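# The Gromby Street Porridge

Veronika Kiss had eaten the same bad breakfast for eleven winters, and she was in love with the idea of a better one.

It came to her in February, on the 74 bus, when the woman in front opened a thermos and the whole back half of the bus began to smell like toasted grain and butter. Veronika leaned so far forward that her scarf fell into the woman's bag. She apologized, got her scarf back, and asked for the recipe before her own stop went by. (It went by anyway. She walked home and didn't mind a bit!)

The woman had told her only three things. Measure it dry. Use a bowl far too big for it. Don't stir until you've looked at it.

"Looked at it how?" Veronika had called from the aisle.

"You'll know," said the woman, and got off at Trellance Road.

So there she was the next morning, wide awake before the radiators, with the table wiped and everything else banished to the windowsill. She poured her grain into the cup and it made that lovely dry hiss, like rain starting on a tent, and she stopped a bit past the middle because that looked right. Then she set the big bowl beside it and stood back. It was a marvelous bowl. Her aunt had carried it home from Rácz, the hardware shop, on her head, in a downpour, and it had held bread dough and wet socks and once a very angry kitten. Now it would hold breakfast.
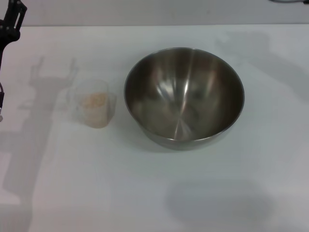
Far too little, in Eugénie Bodin's opinion, which came down the phone before Veronika had finished saying good morning. "You want 800 grams for a bowl like that. What are you feeding, a sparrow?"

"Me," said Veronika. "I'm feeding me."

"And what did the woman on the bus say about salt?"

The woman on the bus had said nothing about salt. Veronika wrote SALT? on the back of her hand and hung up, and then she did as she'd been told and looked.

She looked at the grain in its cup, with its little hill on top. She looked into the bowl, where the steel had picked up brown and gray and a warm tan from the kitchen, all bent round the sides, with one long bright streak running down to the bottom. She had owned that bowl for years and had only ever seen it full of something! It was like finding a window in the pantry. She tilted her head and the light slid. She tilted it the other way and it slid back, and she laughed out loud, alone, with cold feet.

Then she tipped the grain in, and oh, the noise of it - a great bright rattle that went round and round the steel and woke Dwayne Marchetti upstairs, who thumped on his floor.

"Sorry!" she shouted at the ceiling. "Breakfast!"

A pause. "What kind?" shouted the ceiling.

She toasted it in butter the way the bus had smelled, and covered it with water, and that was when the kitchen disappeared. The kettle was going, the big pot was going, the window had never opened properly since the painters, and steam filled the place from the sink to the door. She took two steps and lost the table. She put out her hand for the chair and found the refrigerator. It was all gray, soft as a blanket, with something square and darker in the middle of it that might have been the cupboard or might have been the oven or might, for all she could tell, have been Eugénie come to check on the salt. Veronika stood still in it and breathed in butter. She thought she had never been so happy in a room she couldn't see.
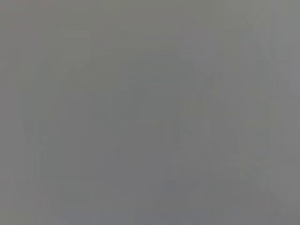
Was it supposed to smell this good, Dwayne wanted to know, from somewhere near the door, and had she put any salt in, and did she have a second spoon?

"Keep your hand on the wall," said Veronika, "and come toward the bubbling."

He came toward the bubbling. He walked into the chair first, and said a word, and then he was beside her in his bathrobe with a spoon from his own kitchen, the wise man. They ate standing up, straight out of the big bowl, passing the salt back and forth until it was right. It took 4 pinches. Veronika rubbed the question mark off her hand and kept the word.

"Same time tomorrow?" said Dwayne.

"Bring butter," she said, and scraped the bottom, where it was best.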